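Cavden — Apertura de muebles en simulación
Notas del conjunto de datos y aviso sobre el fallo de los episodios marcados como correctos

Última revisión: 14 de julio de 2019
Mantienen este repositorio: Zinhle Msimang y Sharon Urio

Antes de empezar

Hola, y gracias por pasar por aquí. Si vienes con prisa y solo quieres saber si puedes seguir usando la versión que descargaste en junio, la respuesta corta es que las trayectorias sí, las etiquetas de éxito no. Si tienes un rato más, te contamos con calma qué pasó, porque nos costó bastante entenderlo y a lo mejor te ahorramos alguna tarde.

Cavden reúne episodios simulados en los que un brazo robótico intenta abrir un mueble tirando de uno de sus tiradores. Nació como material interno de Brernard, para probar políticas de agarre antes de llevarlas al taller de Traltville, y con el tiempo lo fuimos ordenando hasta que nos pareció que podía servirle a alguien más. La versión actual tiene 200 episodios repartidos en 8 carpetas, una por cada variante de mueble. Cada episodio dura como máximo 60 segundos de tiempo simulado; si para entonces el mueble no se ha abierto, se corta y se anota como fallo.

Qué contiene cada episodio

estado.csv — posiciones y velocidades de las articulaciones del brazo, y apertura de los dedos
mueble.csv — posición de cada frente móvil respecto a su posición cerrada
contactos.csv — pares de cuerpos en contacto y fuerza normal en cada paso
resultado.txt — la etiqueta (éxito o fallo) y el motivo del corte
vista/ — imágenes renderizadas desde una cámara fija

Las unidades son metros, radianes y newtons en todos los archivos. Los nombres de las columnas están en español y sin tildes, una decisión que tomamos al principio y que ya no nos atrevemos a cambiar.

Qué salió mal

La etiqueta de éxito se calculaba mirando únicamente mueble.csv: si el frente se había desplazado más allá de un umbral, el episodio se daba por bueno. Nos parecía una regla tan sencilla que ni siquiera la revisamos al añadir las últimas variantes. El problema es que un frente puede moverse sin que el robot lo haya agarrado. En los episodios afectados, los dedos llegaban muy cerca del tirador, se cerraban en el aire o rozaban uno de los postes de fijación, y el simulador resolvía esa pequeña penetración entre geometrías con un empujón desproporcionado. El frente salía disparado, el umbral se cumplía y nosotras tan contentas.

Lo descubrió Sharon mientras preparaba una comparación para el grupo de Pacheco. Una política entrenada con nuestros datos había aprendido a acercarse al tirador, dar un golpecito lateral y esperar. En simulación tenía un porcentaje de éxito envidiable. Trasladada a un brazo de verdad, con un cajón de verdad, golpeaba el tirador una y otra vez sin abrir nada, hasta que saltó la parada por exceso de par en la muñeca. No hubo daños ni había nadie dentro del recinto, pero el susto nos lo llevamos, y desde entonces tratamos el asunto como una cuestión de seguridad además de un error de etiquetado.

Revisando a mano encontramos 8 episodios claramente falsos, todos con tirador de barra vertical. La malla de colisión de esos tiradores era más gruesa que la visible, de modo que en las imágenes los dedos parecían estar todavía a cierta distancia cuando el simulador ya registraba contacto. Por eso mirar las imágenes no bastaba para detectarlo (y las miramos mucho, créenos).

Qué hemos cambiado

El criterio de éxito exige ahora contacto de ambos dedos con el tirador, mantenido durante todo el tramo de apertura, además del desplazamiento del frente. La malla de colisión de los tiradores de barra se ha rehecho para que coincida con la visible, y la velocidad de los frentes tiene un límite: si se supera, el episodio se detiene con el motivo «contacto_anomalo». Los episodios falsos siguen en el repositorio, en su carpeta original, con la etiqueta corregida. Pensamos en borrarlos, pero Zinhle insistió en que son buenos ejemplos negativos y tenía razón.

Cómo revisar tus propios episodios

Si has generado datos con nuestra configuración antigua, lo más cómodo es empezar por el instante de la aproximación, cuando la pinza está ya frente al tirador y todavía no debería moverse nada.
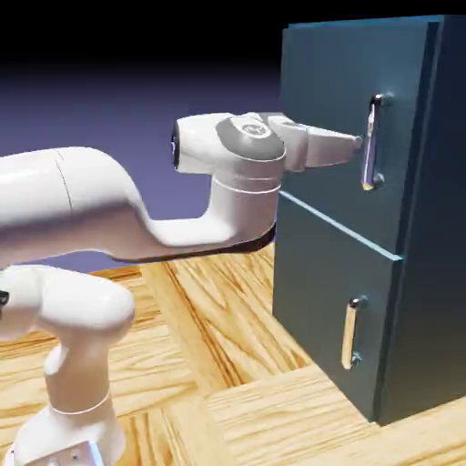 Busca en contactos.csv la primera fila en la que aparezca el tirador y compárala con la primera variación en mueble.csv. Si el frente empieza a moverse con un solo dedo en contacto, o con ninguno, aparta el episodio. Mira también la fuerza normal: un pico aislado seguido de ceros es la huella típica del empujón, mientras que un agarre sano deja una curva bastante más aburrida. Conviene repetirlo con cada tirador del mueble por separado, porque en los de dos frentes a veces se contagia el movimiento de uno a otro.

Limitaciones que siguen ahí

La fricción entre dedos y tirador es un valor único para todos los acabados, así que no saques conclusiones sobre materiales. Los muebles están fijos al suelo y no pueden volcar, cosa que en el mundo real ocurre. Tampoco hay personas ni obstáculos en ninguna variante, y por tanto un buen resultado aquí no dice nada sobre si una política es segura cerca de alguien. Por favor, no la pruebes en un brazo físico sin límites de par activos y sin una parada de emergencia al alcance de la mano — nosotras ya tuvimos bastante con una vez.

Contacto

Si encuentras otro episodio sospechoso, abre una incidencia con el nombre de la carpeta y el número de episodio, y adjunta si puedes el fragmento de contactos.csv. Sharon se ocupa de las etiquetas y Zinhle de las mallas y la configuración del simulador. Solemos tardar unos días en contestar, pero contestamos a todo el mundo.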